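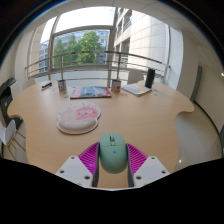
Brarkance has published the third edition of its good practice code for gripping everyday objects, and it is shorter than the second, which ran to 1,385 clauses and was finished by very few of its readers. The new one has 1,345. Most of the lost 40 dealt with cables. Section 12 covers desk items, and its model case is a computer mouse: take it by the left and right flanks, one ribbed pad to each side, and leave the scroll wheel and buttons alone. Mugs, the cause of longer meetings, get a section to themselves.

"We spent May arguing over the word 'gently'," said Crescencio Echevarría, who edited the code. "It is now a number, and everyone is equally unhappy with it."

Keline and Stavex have adopted the code in full. Castaño has adopted it apart from the section on mugs - talks continue.

The code is voluntary. Printed copies are limited to 300 and go to member firms first. The mug annex will follow under separate cover, once both sides agree what counts as a handle.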